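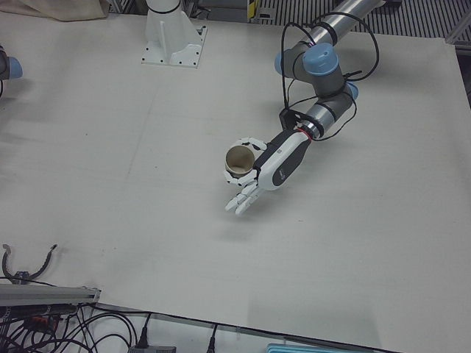
Arm and hand over the tabletop.

Minutes, Olton Electric Drivers' Club, November meeting

I'm doing the minutes again, so blame me for the spelling. We got going at 7:10 and the coffee was already gone.

Last month's minutes were approved once I fixed the name of the tire shop (sorry, Begović!).

Charging lot at Weltedlow. Yakubu went over the permit papers and says the county has signed off on 4 fast chargers, which is two fewer than we asked for, but hey, they're the good ones with the long cables. The trench has to wait until the power company moves a pole. I asked when that might be and got a shrug. Yakubu Anozie will call them and report back.

Petition. We're at 1179 signatures! I really thought we'd stall out over the summer. Jostwood is still thin, so I said I'd take a clipboard over to the grocery store there if somebody comes with me.

Money. We have $3080 in the account, with the insurance bill still to come out of it. Long talk about whether to buy a second loaner adapter. Passed, with two against (both of them drive the same model, make of that what you will).

Battery factory tour. More than 59 people want to go and the bus won't hold them, so we'll ask for a second date. Closed shoes, please.

Other business: the winter range chart is going on the website as soon as I find the file. Somebody left a blue scarf at the last meeting and I have it in my trunk.

We wrapped up at 8:40.

Recent items
October minutes
Winter tire swap at Begović
How to borrow the loaner adapter
Weltedlow charging lot: map and parking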